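I've had the Prillar starter kit on my bench since January, and I've finally put enough hours in to say what I think of it. It's a training package for gripper arms: you guide the arm by hand for a bit, the software learns from your runs, then it has a go alone. The clever part is the method from Zdeňka Vávra's paper, where the arm practises lots of small corrections near the end of a move instead of whole moves from scratch.

Does it work? Mostly, yes! I gave it 132 guided runs and then let it try 700 reaches over a fortnight (my poor ears). Stopping height got much steadier, and it learned to slow down near the floor of the bin, which my old Plestero setup never managed. Side-to-side aim is still a bit hopeless near the walls, and the manual is dreadful – six pages, two of them about cable ties.

I also wish the settings were saved per task. I lost a whole evening of tuning when I swapped to a different job, and the helpline at Hladun just told me to write them down. So I do, on paper, like it's 1985.

Four stars from me. If they fix the saving I'll happily make it five.
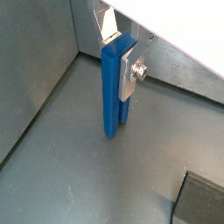
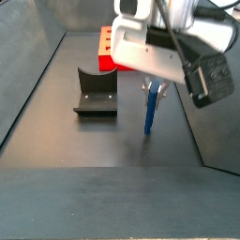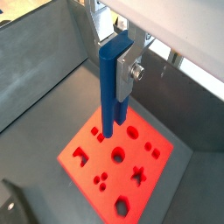

*The blue-fingered gripper at work in the grey bin.*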